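Gripper keeps losing thin test leads when sorting into baskets
Posted in Home Builds and Shared Workshops
Asked by slotcar_tv, Jun 12, 2025

I have a two-finger gripper on a small arm in our shared workshop, running a Koech controller with the wrist camera feeding a Vikel vision board. The job is sorting test leads by color, red in one basket and black in the next. The baskets are white plastic with slotted floors.

Detection of the color is fine. The grasp point is the problem. The segmentation mask for a thin wire breaks up wherever the wire crosses a row of slots, and the planner then picks the center of the longest fragment. Over 193 attempts I logged 77 misses, nearly all of them on the bare wire. Clips are rarely missed. Fingers are printed, with rubber pads, closing force at the default.
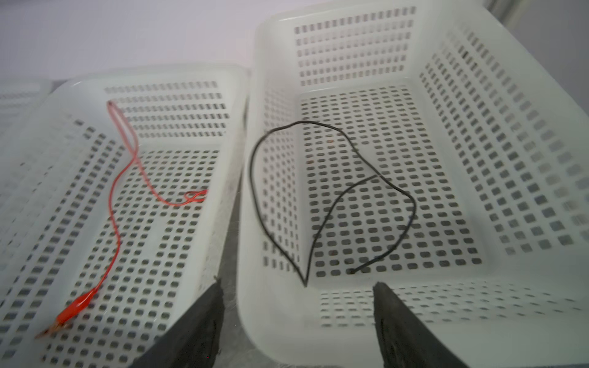 Wrist camera view, red lead with clip at left, black lead at right.

I have tried raising the exposure and lowering the threshold. Raising exposure washes out the basket walls and does nothing for the fragments. Is this a vision problem or a finger problem?

mill_and_lathe
Both, but fix the vision first. Dark slots on a white floor have about the worst contrast pattern you could put behind a black wire. The red one you can separate by hue. The black one you can't, as the slots are the same value.

Cut a liner for each basket floor from matte card, light green or light blue, and retrain or re-threshold on that. Then join fragments before choosing a grasp point: dilate the mask, skeletonize, close gaps shorter than two slot lengths, and take a point on the skeleton at least 11 mm from any crossing. Knots should be masked out until everything else works.

For the fingers, check that the pads meet along the full tip at zero opening. On my Brivura gripper they met at the heel first and left a gap at the tip – a wire slid straight through. I shimmed one pad with tape.

dhb_garage
just use bigger wire

offset_zero
The liner advice is good. I would add that the basket walls limit your approach angle more than the floor does. If a fingertip touches a wall on the way down, the arm deflects and the grasp point is off by more than the wire diameter. Set a keep-out margin inside the rim and reject any grasp that falls within it.

Where a clip is visible, grasp the clip. Fall back to the wire only if the mask contains no clip.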